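Moving the monthly session to Claltgate

Oct 30, 2023

The blues session has left the back room at Broramgate. The last night there was in September and the first at the new place, the Lenihan on Claltgate, was last week. I run the sound for it, so these are mostly notes on how the room behaves, written down while I still remember. Anyone wanting a review of the playing will have to look elsewhere.

Broramgate was long and narrow with a low ceiling and carpet up to the bar. It was a dead room. Vocals needed a fair amount of reverb to sound like anything, but feedback was rare and I could leave the monitors at one setting all night. The stage was against the short wall, so the people at the far end got mainly bass and conversation.

The Lenihan is nearly square, with a hard floor and a plaster ceiling a good deal higher. Capacity on the licence is 142, which is more than we need. I clapped in the middle of the floor before we loaded in and got a clear flutter between the side walls. There are curtains on one side. Drawing them removed most of it, and they should stay drawn whatever the bar staff say about the view.

We used the house desk, a 12-channel Oltano with a fixed mid band on each strip. I would have preferred a sweepable mid. Ringing started in the vocal mics at 3115 Hz during the check, which I read off the analyser on my laptop, and the fixed band is too far below that to help. I put a narrow cut on the main outputs with our own graphic and lost a little edge from the harmonica. Moving the left monitor back towards the singer's heels did as much good as the cut, and I should have tried it first.
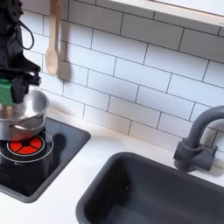 Channel use was as follows. Vocals took three, the kick one, a single overhead one, bass by DI one, keys two. Harmonica went through its own amp with a mic in front of it. That left three spare for guests, who mostly brought guitar amps that didn't need a mic in a room that size. One guest amp was set loud enough that I took the guitar out of the mains altogether and mixed everything else up to it. It was too loud at the front tables and I had a complaint, with which I agreed.

The stage is higher than the old one and hollow underneath. Bass amps stood directly on it make the whole platform hum on a low A. Tilting the cabinet back helped slightly. Standing it on a folded moving blanket helped more. I intend to bring a proper foam pad in future, and bass players who own one are asked to do the same.

Power is on 2 circuits. The sockets at stage left share theirs with the glass washer, and there was a click through the PA each time it started a cycle. Everything audio now runs from stage right, with a longer lead across the back wall. Please don't plug pedalboards in on the left because it is nearer.

Load-in is from the yard behind Claltgate. The gate is wide enough for a van but there is no room to turn, so reverse in. There is one step at the door and no ramp. The yard has to be clear by the time the kitchen closes.

Start time and sign-up are the same as before. The list goes on the table by the desk when doors open, three songs per act, and the house band plays first so that I can set levels on people who are used to waiting. If you need a keyboard stand, say so when you sign up. Ours has lost one of its locking pins and I have not found a replacement that fits.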